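Notebook, small parts bench
Thursday, March 26, 2020

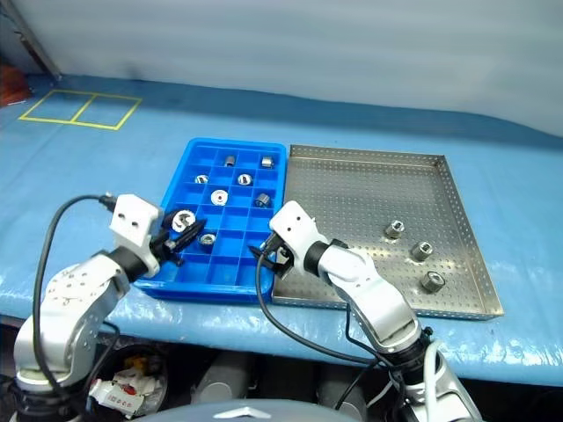 Sorting for the Lenton order, continued. Padmavathi went through the returns list from February and found 28 lines where the part size was never written down, so everything from those bins has to be gauged again before it goes back on the shelf. I started with the nuts and rings. Rings and nuts still share the blue compartment tray, one part to a cell, and I want to keep it that way until the gauging is done. The perforated steel tray next to it is for nuts that have passed, and it has three in it so far. The two taped squares at the back left stay clear for now — Jerome wants them for the Mutel parts.

Thread gauge: the Mbeki one binds on the first turn. Switched to the Kikon gauge and repeated 2 nuts with it, same result both times. Will keep using the Kikon and send the other one out for a check.

Bin 121 has no label at all. Asked Jerome Layug, he thinks it was topped up from the old cabinet. Setting it aside.

The plastic on the table needs pulling tight again. Small rings catch on the wrinkles when I slide them across.

Still to do: gauge the rest of the nuts, measure ring bores, new labels. Padmavathi Panicker has the label stock.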